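When a Robot Squeezes Too Hard

Kids' Science Corner - machines that goof up
Written by Delphine Calloway
2026-07-20

Pick up a chip. Easy, right? Now pick up a full water bottle. Your fingers squeezed harder the second time and you didn't even think about it.

Robots have to be told all that. And sometimes the telling goes wrong.

What happened at Stakuvbridge

In March a packing robot at the Stakuvbridge snack depot had a very bad morning. Its name was Olmedo. Its job - lift small packets of crackers off a belt, pop them in a box. 250 packets an hour. Not bad for a machine with only two fingers!

Then, pop. Crumbs everywhere. Then pop again. Olmedo burst 40 packets before somebody hit the big red stop button.

So what broke?

Not the arm. Not the motor. A tiny part called a force sensor, hidden behind one of the finger pads. A force sensor feels how hard the fingers are pushing. Yours are in your skin. Olmedo's had a loose wire.

With the wire loose, the sensor kept sending the same message: zero. No push at all. So the robot's computer thought, hmm, not holding anything yet, better squeeze more. Still zero. Squeeze more. Still zero. POP.

The robot wasn't angry and it wasn't being naughty. It did just what it was told, with the wrong infomation.

Why it matters

Crackers are only crackers. But a gripper that squeezes too hard could hurt a finger. That is a safety problem, and people who work with robots take it seriously.

How they fixed it

First, power off. Always first. Then a new wire, with a clip so it can't wiggle loose. Then a new rule in the program: if the fingers are closing and the sensor still says zero, STOP and call a person. Engineers call that a fail-safe. It means that when something goes wrong, the machine goes to the safe choice by itself.

After that, 8 days of practice on soft stuff before Olmedo went back to the belt. Puffy packets are tricky ones. They are full of air, they slide, and they crinkle in a differnt spot every time.

Try it at home

You need a grown-up, kitchen tongs and a small bag of chips, not opened. Close your eyes. Put on thick mitts. Now lift the bag with the tongs. Hard to tell how much you're squeezing? That's what a robot with a bad sensor is up against.

Try it six times. Did you get gentler?

Words to know

Gripper - a robot's hand
Sensor - a part that feels, sees or hears
Fail-safe - a plan for when things go wrong
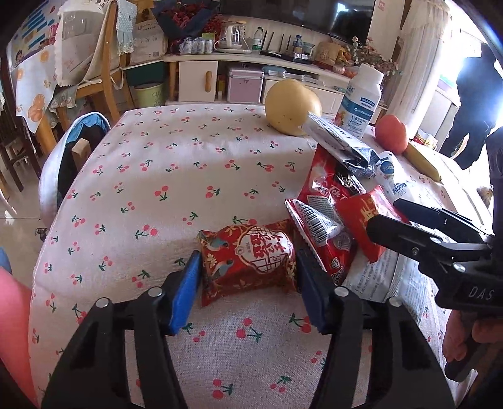 A small red packet between two blue gripper pads.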